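Fasard: teaching an arm to pick up a mug, part two

So after my first batch of demos turned out too samey, I went back and collected a second one in February. All of it is in the simulator, which my laptop fans did not enjoy. I drive the arm by hand with a gamepad, save every attempt, and sort the good ones from the bad ones later. My partner Anderson Tavares wrote the sorting script (thank you!!) and I did most of the driving.

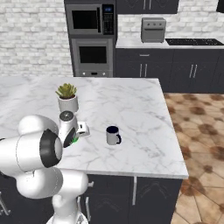 Screenshot: Fasard project, simulated kitchen

The kitchen layout has the mug out on the marble island with a potted succulent behind the arm, and the gripper comes in from the left. I shift the mug's starting spot between attempts so the model can't just memorize one path — that was the big mistake in batch one.

I recorded 268 attempts and kept 229. Most of the rejects were me bumping the mug sideways, plus a few where I let go of the stick and the arm just sat there. Anderson wanted to keep the slow ones, I wanted them out, and we ended up trimming the pauses instead.

Next up is training on the first 115 and then on the full set, to see how much the extra driving bought us.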